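### 4.2 Floor staging in small kitchens

The household survey recorded where residents put items that had no settled place at the time of the visit. We refer to these as unplaced items: packaging that has been opened or emptied, paper goods, cloths, and small boxes that belong either in a cabinet or in the trash. Across the Kasell and Comerach housing blocks, 3064 unplaced items were logged in 468 kitchens. The protocol was the one used in the Lodlow pilot, with one change: the floor was added as a surface category in its own right. In the pilot it had been merged with "other," and the share of items assigned to "other" was too large to interpret.

Floor staging is defined as the placement of three or more unplaced items on a bounded floor area, usually a rug or mat, within reach of the cabinets. A single bag set down by the door does not qualify. Neither does a trash can or a pet bowl, both of which have a fixed position. The boundary matters for coding. Where a rug was present, coders treated its edge as the limit of the group, and items that overlapped the edge were assigned to the group if more than half of their footprint lay inside it. Items leaning against a cabinet were coded separately as propped.

U-shaped kitchens showed the practice more often than galley or single-wall layouts. The central floor area in a U-shaped plan is reached from three sides with little walking, and it carries no through traffic. Counter area did not explain the difference. Several of the kitchens with floor staging had long counters, but those counters held cookware, knife holders, and dish soap, all of which residents described as permanent. In the interviews, the counter was spoken of as a place for cooking and the floor as a place for sorting. 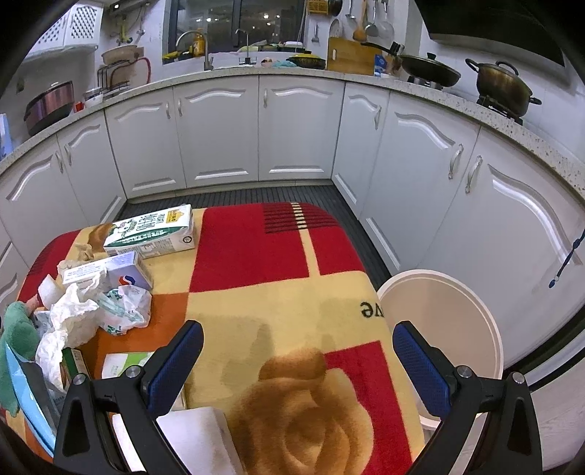 **Figure 7.** Floor staging in a U-shaped kitchen. A milk carton, small boxes, a plastic bag and paper goods are grouped on the left half of a patterned rug; a round white bucket lid is propped against the cabinets. Cookware remains on the counter and gas burner.

Does a larger cabinet volume reduce floor staging? Only where the lower cabinets have free space at the front of the shelf; total volume had no measurable effect once front-of-shelf space was included in the model.

This result is consistent with the way residents described the task. Returning an item to a full cabinet requires moving other items first, and that step was commonly postponed until several items could be handled together. The group on the floor therefore works as a short queue. Items enter it one at a time and leave it in batches. We did not observe the full cycle in any kitchen, and the account given here depends on interview reports, which were collected once per household.

Paper and cloth present a particular difficulty. Coders agreed closely on cartons and boxes but less closely on tissue, paper towels, and hand towels, whose status as used or unused could not be judged from appearance alone. A folded towel may be awaiting storage or may be in service as a wipe. A crumpled sheet is probably trash, but some residents kept such sheets for a second use. The codebook (Mạch version) instructs coders to record form only - folded, crumpled, hanging, or flat - and to leave status blank. Of the records reviewed for agreement, 56 had been given a status in spite of this instruction. Those entries were cleared before analysis.

Rug pattern was also noted during coding. Small white items are easily missed on a light or busy ground, and a printed rug with several color blocks gives uneven contrast from one part to the next. For this reason a second coder reviewed 300 records from kitchens with patterned floor coverings. Corrections were mostly additions of flat cards and small paper pieces. No correction changed the classification of a kitchen from unstaged to staged, although the item totals for several groups rose.

Two limits should be stated. The visits took place in November, when windows were closed and evening cooking began early, and the use of the floor may differ in warmer months. Second, the definition depends on a bounded area, so kitchens with bare tile are likely to be undercounted. In these kitchens coders drew the boundary one tile beyond the outermost item - a rule that is simple to apply but has no support from the interviews. Section 4.3 repeats the layout comparison with the bare-floor kitchens removed.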